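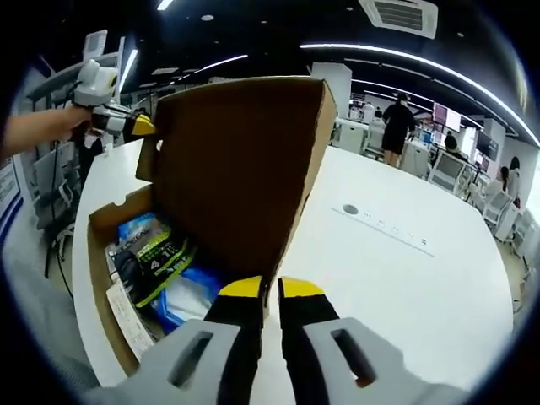

How long did Larnis sign me for?

Four years, with an out after two if the club went down. I said it back to Mahnaz Naseri over the phone, twice, and she told me to quit talking and find a pen. She's been my agent since Sondside, where I played 68 games and got paid for most of them (long story!).

So I signed. Then I drove over to Prieto to tell my dad, who was watching the Atance game with the sound off.

"Larnis," he said. "They need a left back."

"I'm a left back, Dad."

"Sure," he said, and moved his feet so I could sit down. Atance lost, and we ordered noodles.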